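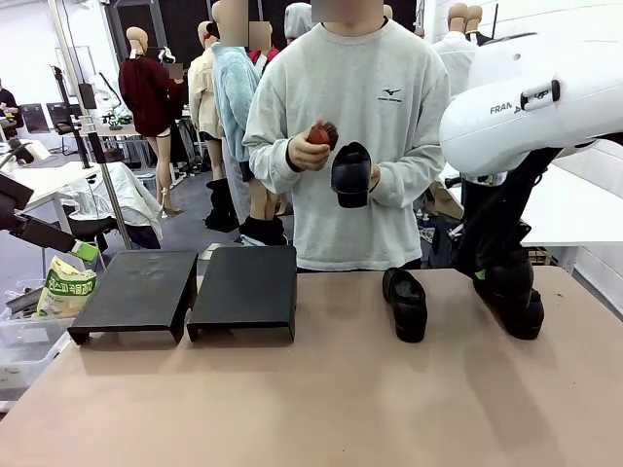 Who we are

Hi, I'm Usha Rai, and I started Jurarex with Bindu Warrier in a rented unit behind a tyre place. We're 16 people now (plus a lot of mannequins), and we all argue about one thing: can a machine do the boring jobs yet?

Shoes are my favourite. Brushing a black slip-on takes me almost 2 minutes, and I can chat the whole way through! A robot arm can hold one down on the table, sure, but knowing how hard to press, or when a scuff is gone... we're still working on that. Folding's worse, don't get me started.

So my answer is "some chores, on a good day". Bindu's more optimistic than me and reckons I'm a grump.

If you run a shop and there's a job your staff can't stand, come in for a cuppa and show us how you do it. We're closed for part of December.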